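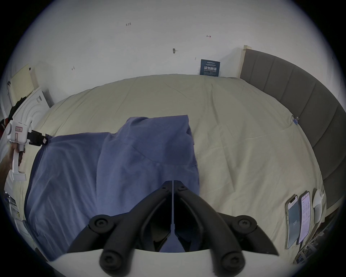 I've worked in the laundry at a guesthouse in Salelstead for 10 years, and my hands have opinions about folding. So when the owners signed up for the Burura folding station in November, I was the one who got told to learn it, and I've now put in enough shifts with it to say what I think.

The Burura is a pair of robot arms over a padded table, made by a small outfit called Brotance. You drop a clean towel or T-shirt on the table, the arms find the corners, pull it flat, fold it and push it to the side. The newer software was taught from recordings of people doing the job with hand-held grippers, and you can kind of tell! It does that little tug on a corner that I do myself before the first fold, which was creepy for a day and then I got fond of it.

Towels are where it earns its spot. Hand towels, bath towels, bath mats – great, stack after stack, and the edges line up better than mine do after lunch. A bath towel takes it 59 seconds, which is slow (I can do several in that time), but it keeps going while I'm at the ironer or out with the linen cart.

Shirts are hit or miss. Anything that lands with a sleeve bunched underneath, it'll pinch and lift and pinch again, and after six tries it gives up and beeps. The beep is awful. You can turn it down in the settings but not off, and I've asked. Fitted sheets it won't touch at all, so those are still mine, lucky me.

Now the work part. There used to be two of us folding on the morning shift, and now it's me plus the machine, with my old folding partner moved up to rooms. No one lost hours, which I was worried about, and my shoulders feel a lot better by the end of the week. But I miss the talking. Folding was when we caught up on everything, and a Burura is lousy company. I also spend a chunk of my day clearing jams and wiping lint off the sensors, and my pay hasn't changed for that, so if your boss is getting one, bring it up early.

We tried the Admasu table folder before this and sent it back. Cheaper, but it wanted every towel laid out perfectly flat first, and by then you may as well fold it.

I'd give the Burura four stars for towels and two for shirts. Get the extra table pad, the one it ships with pills fast.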